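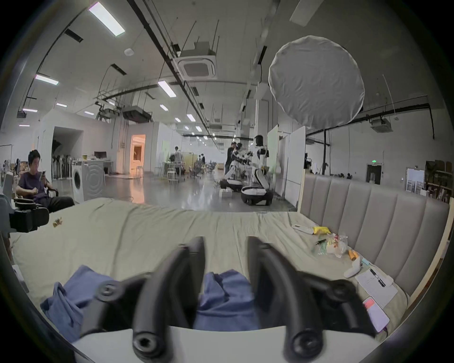 핸드 그리퍼 작업 수칙 자주 묻는 질문

최종 수정 2018-11-13 / 정리: Rasha Hamdan

Sopacua 작업장에 새로 오신 분들, 반갑습니다! 생활 공간 물건을 집고 옮기고 정리하는 작업을 맡으면 처음 며칠은 질문이 쏟아지기 마련이라, 게시판에 올라온 것들을 모아 봤습니다. 읽다가 빠진 게 보이면 바로 알려 주세요. 6월판보다 훨씬 길어졌는데, 그만큼 다들 열심히 물어봐 주신 덕분입니다.

시작하기 전에 뭘 확인하나요?
손가락 관절의 나사가 풀리지 않았는지 손으로 한 번씩 돌려 보고, 두 손가락이 끝까지 벌어졌다가 제대로 맞물리는지 확인합니다. 그다음 렌즈를 닦으세요. 지문 하나로 오전 기록을 전부 버린 적이 있습니다. 점검표는 3쪽짜리인데 익숙해지면 금방 끝나요.

침대 위 물건은 매번 똑같이 놓아야 하나요?
아니요, 오히려 바꿔 주세요! 리모컨, 펜, 메모지, 비닐봉지처럼 집에서 흔히 굴러다니는 물건이 조금씩 다른 자리에, 다른 방향으로 놓여 있어야 좋은 기록이 됩니다. 시트도 반듯하게 펴지 않아도 됩니다. 구겨진 천 위에서 얇은 펜을 집는 동작이 제일 어렵고, 그래서 제일 재미있습니다.

손은 얼마나 빨리 움직여야 하나요?
평소 손놀림보다 조금 느리게, 그리고 멈추지 않고요. 물건에 닿기 직전에 급히 꺾는 버릇이 가장 흔한 실수입니다. Quang Khổng 님이 올린 연습 순서(천, 종이, 펜, 비닐)를 따라 해 보세요. 저도 이걸로 배웠습니다.

떨어뜨리면 그 회차는 버리나요?
버리지 않습니다. 다시 집어서 끝까지 마친 뒤 기록지에 '낙하'라고 적으면 됩니다. 실패를 몰래 지우는 것이 훨씬 큰 문제예요.

휴대폰을 물건으로 써도 되나요?
됩니다. 화면이 아래로 가게 두고 알림은 꺼 주세요. 충전선이 꽂힌 채로 집는 동작은 '케이블 연결' 항목으로 따로 적습니다. 선이 팽팽해지면 거기서 멈추세요.

주변에 다른 사람이 있어도 진행하나요?
네, 여러 팀이 한 공간을 같이 쓰니까요. 다만 촬영 동의를 한 사람만 작업 구역에 들어올 수 있고, 동의서는 Huguette Chevalier 님이 보관합니다. 손님이 오시면 먼저 서명부터 받아 주세요.

바퀴 달린 로봇 근처를 지나가도 되나요?
팔이 올라가 있거나 몸을 숙인 로봇은 전원 상태와 관계없이 움직이는 중으로 봅니다. 담당자와 눈을 맞추고 대답을 들은 뒤에 지나가세요. 팔이 닿는 범위 안에 있는 동안에는 휴대폰을 보지 않습니다. 이 규칙만큼은 예외가 없습니다.

한 번에 몇 회까지 하나요?
50회를 채우면 반드시 쉽니다. 손목은 생각보다 빨리 지쳐요. 이번 분기 목표가 2,000회라고 무리하지 마시고, 저릿한 느낌이 오면 횟수와 상관없이 내려놓으세요.

기록 이름은 어떻게 붙이나요?
작업대 번호, 물건 종류, 회차 순서입니다. Flaker에 올리면 빠진 칸을 빨간색으로 표시해 주니 그날 안에 채워 주세요. 이튿날이면 기억이 흐려집니다.

수칙을 바꾸자고 제안해도 되나요?
제발 해 주세요! 지금 수칙 가운데 17번은 들어온 지 얼마 안 된 Gwenaël Riviere 님의 제안에서 나왔습니다. 게시판에 '수칙 제안' 말머리를 달아 올리시면 다음 개정 때 함께 검토합니다.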